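Fasosora Two-Arm Teaching Station: A Review After a Season of Phones

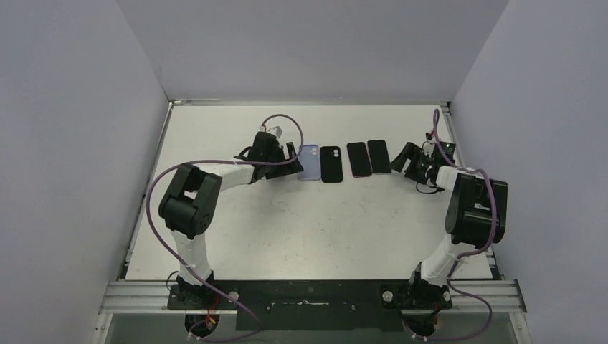
I bought the Fasosora because our shop, Duvedden, grades used phones, and I had grown tired of hearing that the sorting could be automated by anyone with a free afternoon. It took 60 afternoons. Some of them were even free.

The kit is a pair of small arms on a grooved aluminum rail, with a two-fingered gripper on each. You also get a second pair, the leader arms, which clamp to an ordinary desk. Move a leader and the matching arm in the cell copies you. Do the job enough times, hand the recordings to the training software, and the arms are supposed to carry on without you.

Assembly is fine if you ignore the manual, which was translated by somebody with a grudge. Kaan Bilgin put the left arm together in a morning. I put the right one together in a day and had two screws left over. They live in a cup now and the arm doesn't seem to miss them.

Driving the leaders is the best part. Within an hour you stop thinking about joints and start thinking about the phone. Within two hours your shoulders file a complaint. The leader arms sag when you let go, so you can't put them down for a sip of coffee without the other pair slumping onto the stock. Gönül Başaran rigged a pair of rubber bands to hold hers up, and I'd pay Fasosora real money to put something like that in the box.

Phones are a mean thing to learn on. They are thin and slippery, and lying flat they give a gripper almost nothing to get hold of. The trick we settled on was to slide the phone a little with one arm and catch the edge with the other. If two are nearly touching, nudge them apart first and record the nudge as part of the job. We left it out of the early batch, and the arms learned to pick up pairs with great confidence.

We recorded 3712 runs and kept 3642. Most of the ones we threw away were mine. I have a habit of hesitating above the phone, like a man choosing a chocolate, and the trained arms picked that up faster than anything useful. Ilgın Kozan drives smoothly and without second thoughts, so in November we retrained on far more of her runs and far fewer of mine. The hovering went away. I'm told I shouldn't take it personally.

On our own test the arms now sort 91 percent of phones into the right tray with no help. I'd call that good for the price and useless for an unattended night shift.

Complaints, then. The cables need watching. They rise in big loops over the wrists, and a careless reach will drag one across the work. The recording software puts Delete right beside Save and asks for no confirmation – Barış Akbulut can tell you about that, though I'd wait until he's eaten. Support answered my emails in two days, politely, usually about a different question.

We also tried the Gamau, which has one arm and costs less. It's quieter and the leader holds its position when you let go. With a single gripper, though, the slide-and-catch isn't possible, and for flat things that settled it. If you're teaching a robot to move cups or blocks, get the Gamau and keep the change.

Four stars out of five. I took one off for the sagging leaders. The manual would have cost it another, but I never finished reading it.

Posted 9 December 2018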